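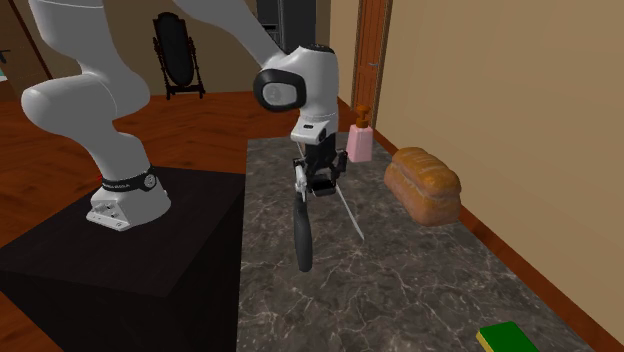 Dark marbled worktop, white arm over the top.

About us

Hello! I run Drollelgate Cookery School, which is a rather grand name for evening classes in making your own tea. I teach people who can't cook, people who used to cook and stopped, and people who can cook perfectly well but are bored stiff of the same seven dinners. If you're any of those, come in and find an apron.

I started the school 18 years ago, and I had no plan at all. I'd been doing school dinners for a long time and then lunches in a works canteen out at Ponier (pie on Tuesdays, curry on Thursdays, woe betide you if you swapped them round). When the canteen shut, a few of the regulars asked if I'd show them how to do the pie at home. So I did, in the back room of the library, on a camping stove and a borrowed electric ring, and the pastry was terrible and everyone came back the week after.

We moved to Drollelgate after that. It's the old lane behind the market, and if you're coming for the first time please don't trust your phone, which will send you to the wrong end by the car wash. Come in from the market side, go past the shoe mender, and we're the green door. Ring the bell hard. It sticks.

What we teach

Mostly plain food, done properly. Soups, stews, bread, pastry, a roast that all lands on the table at the same time, what to do with half a cabbage. The beginners' course runs on weekday evenings and starts with onions, because if you can get an onion soft without burning it you can make an awful lot of suppers. There's a bread course as well, and a Saturday morning for teenagers who are off to live on their own soon, and their mums and dads are always very keen on that one!

I don't do fancy. I get asked for sugar work and macarons every year and I'm hopeless at both, so I send people to Mosano across town, who are lovely and have much steadier hands than me. They send me the ones who want to learn gravy. It works very nicely.

Once a year we do an Ethiopian evening with Adugna, the little restaurant on the corner, and it sells out before I've even put the poster up. You'll learn the lentils, the cabbage and carrots, and a go at the flatbread, which is a lot harder than it looks and I've been practising for ages. The next one is in February. If you want a place, ring me, don't email, I'm slow with email.

The recipes

Everything we cook goes in the folder. It began as a few sheets in plastic pockets and it's now 187 recipes, most of them with somebody's crossings-out in the margin. The ginger cake has been altered so many times that I'm not sure whose it is any more. You get a copy of each recipe you cook and you're welcome to copy out any of the others while the kettle's on. People do ask why I don't put it all up on the website. Well, I've typed up the soups, and then the summer came and I stopped. I'll get there.

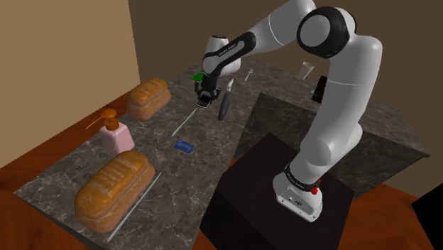

Food and household bits on the stone worktop.

How a class goes

You turn up, you get a cup of tea, and we talk through what we're making. Then everybody cooks in pairs, two to a hob, and I wander about tasting things and telling people to add more salt. Nearly always it's more salt. At the end we sit down together and eat it, so don't have your dinner first. Bring a tub with a lid for the leftovers and write your name on it, as I have a cupboard full of orphaned lids that would break your heart.

You don't need to bring knives. You do need flat shoes, and long hair tied back please. If you can't eat something, let me know when you book and I'll sort out a swap, it's no bother. Nut allergies are fine on every course except the Christmas baking one, where I can't promise anything with all that marzipan flying about.

What it costs

Prices are on the bookings page and they include all the food. I put them up a little for the new year and I'm sorry about that, but have you seen the price of butter? There are 2 free places on every beginners' course for anyone who's finding things tight. You don't have to fill in a form or explain yourself. Just ask for one, and I'll put you down like everybody else.

Gift vouchers last a year. If yours has just run out, have a word with me anyway.

Getting in touch

Mornings are best for the phone. In the afternoons I'm usually shopping or up to my elbows in dough, so leave a message and speak slowly when you get to your number. Or knock on the green door if you're passing, and if I'm in I'll show you round.

Page last updated 2 January 2026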